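**Plalstead Public Library** · Jan 13, 2019

1/ The Plalstead Public Library will change its borrowing rules for the Orketent Reading Room collection. The new rules are set out in this thread. Please read all of the posts before contacting the front desk.

2/ The collection holds roughly 800 items on local history, including town directories, church newsletters, school yearbooks and the Vanags family papers. Until now, every item had to be used inside the building.

3/ Cardholders in good standing may now borrow up to 2 items at a time from the open shelves of the collection. The loan period is two weeks. Loans may be renewed once, by phone or at the desk, unless another reader has placed a hold.

4/ The Vanags papers, the bound newspapers and all maps remain for use in the building only. Requests for these items should be made the day before a visit. Staff will bring them to the long table by the north windows.

5/ A total of 300 yearbooks and directories have been given new catalog records. Older call numbers written in pencil inside the front cover are no longer in use. Readers who keep their own lists may ask for a printed sheet matching old numbers to new ones.

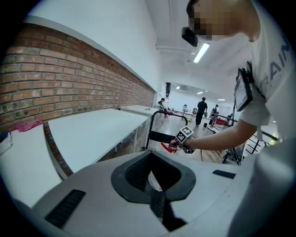 *A person in a white T-shirt with dark-blue lettering.*

6/ Photocopies cost the same as before. Readers may take pictures of open-shelf items with their own phones, without flash. Bound newspapers may be photographed only with the help of a staff member, as several spines are weak.

7/ Family history help is offered by appointment. Dolores Bellamy, Local History Librarian, will see readers in the small office next to the Reading Room. Please bring any names, dates and street addresses you already have. A full family tree is not required.

8/ Overdue items from the collection will follow the same schedule as other adult books. Lost items will be billed at replacement cost. Where no replacement can be bought, the Library Director, Wendell Zamora, will set the charge in writing.

9/ We continue to accept gifts of local material. We are looking in particular for employee newsletters from the old Tostex mill and programs from the November street fair. We can't accept encyclopedias, magazines or textbooks.

10/ Gifts should be brought to the front desk, not left in the book return. Each donor will be asked to sign a short form. Items that do not fit the collection will be offered back before they are passed on to the book sale.

11/ Correction to post 4: maps on the open display rack may be borrowed. Maps kept in the flat drawers may not.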